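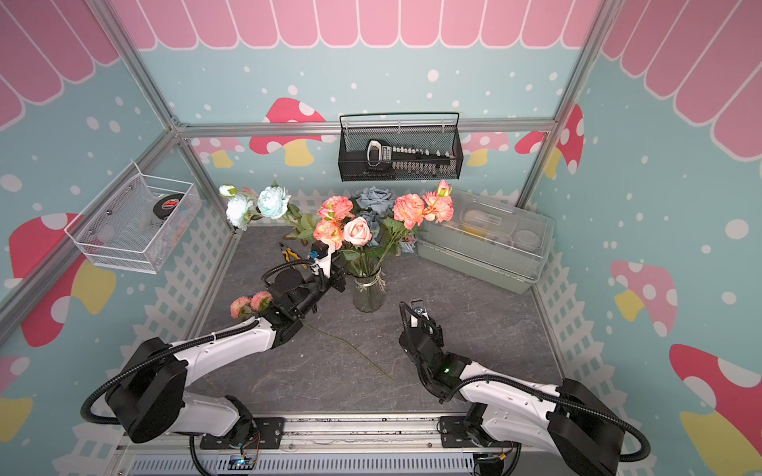 Fig. 3. Arranjo no centro do piso, alicate à esquerda, haste à frente do vaso.

3. Montagem do arranjo e decoração da cabine

Vale para o kit Kendmont com vaso de vidro e flores artificiais. Adesivos de parede Vivon (toldo, cogumelos, cerquinha, bolinhas) vendidos à parte. Se as paredes já vieram decoradas, pular para 3.2.

3.1 Adesivos

1. Limpar as paredes azuis com pano seco. Sem álcool, mancha.
2. Começar pelo toldo rosa, sempre no alto. Alinhar pela borda superior, não pelo recorte ondulado. O recorte engana.
3. Cerquinha branca em seguida, na parte de baixo, acompanhando o piso. Nos cantos, dobrar o adesivo com a unha antes de colar. Não cortar.
4. Cogumelos por último. Vermelhos e rosas misturados, os pequenos mais embaixo na parede do fundo. Não precisa simetria.
5. Bolha de ar: espátula de plástico, do centro para fora. Se não sair, furar com alfinete.

Nota: os adesivos Vivon descolam e recolam uma vez. Na segunda já perdem a cola nas pontas. Testar a posição com fita crepe antes.

3.2 Vaso

1. Lavar o vaso com água e detergente neutro. Secar bem por dentro, o vidro é transparente e qualquer marca aparece entre as hastes.
2. Passar o barbante em volta do gargalo, duas voltas, laço na frente. Laço simples. Não apertar demais senão escorrega pra cima.
3. Colocar o vaso no centro do piso cinza. Conferir se não balança.

CUIDADO: vidro. Não levantar o vaso pelo barbante nem pelas flores. Segurar pelo corpo, com as duas mãos.

3.3 Hastes

As hastes vêm compridas e com arame dentro. Cortar só com alicate. Tesoura comum estraga o fio e amassa o plástico.

1. Abrir as flores com os dedos, pétala por pétala. Vieram prensadas da caixa.
2. Medir a haste por fora do vaso, encostada no vidro. Marcar.
3. Cortar 3 cm abaixo da marca. Sobra sempre ajuda, falta não tem conserto.
4. Ponta cortada virada pra baixo e longe do rosto. O pedacinho salta.
5. Deixar o alicate deitado no piso, ao lado do vaso, cabos fechados.

CUIDADO: arame exposto arranha o vidro por dentro. Dobrar a ponta ou cobrir com fita floral Makach (rolo avulso, cód. 1,545 no catálogo de acessórios).

3.4 Ordem das flores

1. Primeiro a rosa rosa-claro, no meio e na frente. Ela dá a altura do resto.
2. Rosas coral em volta e acima. São as que mais chamam atenção, espalhar entre o centro e o lado direito.
3. Tons azul-acinzentados atrás e por baixo das coral, enchendo.
4. Peônias à esquerda, a branca e a azul-clara. São pesadas, a haste tem que entrar até o fundo do vaso.
5. Botões nas pontas: o branco saindo bem à esquerda, o rosa no alto à direita. Podem passar da linha do buquê.
6. Folhas nos vãos. Girar a haste até o verde tapar o buraco.

Nota: se o buquê tombar para o lado das peônias, puxar uma coral um pouco mais para a direita. Não encher o vaso de pedrinhas, aparecem pelo vidro.

Nota: haste que ainda não foi usada fica deitada no piso, na frente. Não enfiar no vaso "só para guardar", depois embola tudo e tem que desmontar.

3.5 Conferência rápida

- olhar de frente e de cima
- laço na frente, sem ponta solta dentro do vaso
- nenhuma flor encostando na parede
- retalho de haste e arame recolhidos do piso, inclusive os pequeninhos

Limpeza: pincel macio uma vez por semana, quarta-feira por exemplo. Pó nas pétalas claras aparece primeiro. Não usar spray de brilho, deixa a peonia grudenta e junta mais pó.

Peças de reposição (flor avulsa, barbante, vaso): revendedor Panicker. Informar a cor e o tipo de flor no pedido, "rosa" sozinho confunde. Troca de flor com defeito em até 9 dias, com a haste ainda sem corte.

Continua em 5. Desmontagem e transporte. A seção 4 é só para kits com iluminação.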